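Robot Teaching Operators, part-time
Andbridge, Clurcombe site
Posted 27/07/2021

Andbridge is hiring operators to teach robot arms by hand and by remote control. The work is paid by the hour and done on site. No engineering background is needed. We will train you.

What the job is

You will sit or stand at a station and move a robot arm through a short task from start to finish. In some sessions you hold the arm and guide it. In others you drive it with a hand controller from a desk next to the table. The system records the motion of the arm and the opening and closing of the gripper. Our software team, Veloso, uses those recordings to train the arm to do the task without a person.

The tasks are small and they repeat. Current ones are stacking blocks, sorting parts into trays, putting lids on jars and folding small cloths. A shift is 4 hours with 2 breaks. You will usually stay on one task for a whole shift. Before each recording you reset the table, and after it you mark the attempt as good, usable or failed. Failed attempts are kept, so please mark them as they are. You will not be paid less for them.

Who we are looking for

You should be 18 or older and able to work at a table for up to two hours between breaks. Steady hands help. So does patience with doing the same thing many times over. Left-handed people are welcome and we would like to have more of them. Experience with game controllers, sewing, model building, dental or lab work is useful but not required. You need to be able to see color differences well enough to tell the blocks apart, as the instructions refer to them by color.

Training

The first two shifts are paid training. You start with hand guiding, then move to the controller. Most new operators find the controller harder, mainly judging height when the gripper is close to the table.
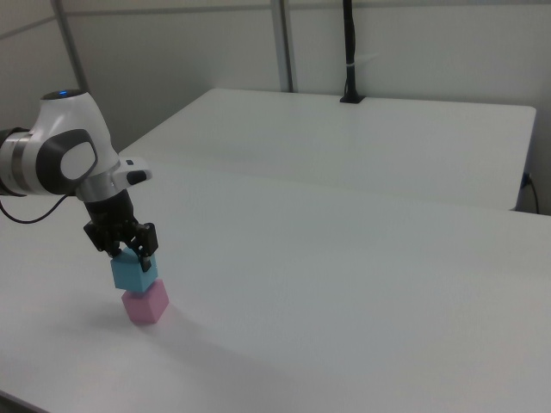
For block stacking, we ask operators to slow down before contact, let the upper block settle, open the fingers fully and then lift straight up. Blocks do not have to line up perfectly. We want some variety in how they are placed, and the task sheet says how much is allowed.

Safety

Each station has a stop button within reach. Long hair must be tied back and loose sleeves rolled up. Only one person works inside the marked area at a time.

How to apply

Write to Hortensia Llanos, operator lead, at Andbridge, Jandby Building, Room 457. Tell us which shifts you can work, morning or afternoon, and whether you have used a robot arm before. A resume is fine but a short letter is enough. Applicants will be asked to come in for a short tryout at one of the stations. Contracts run through February and may be extended.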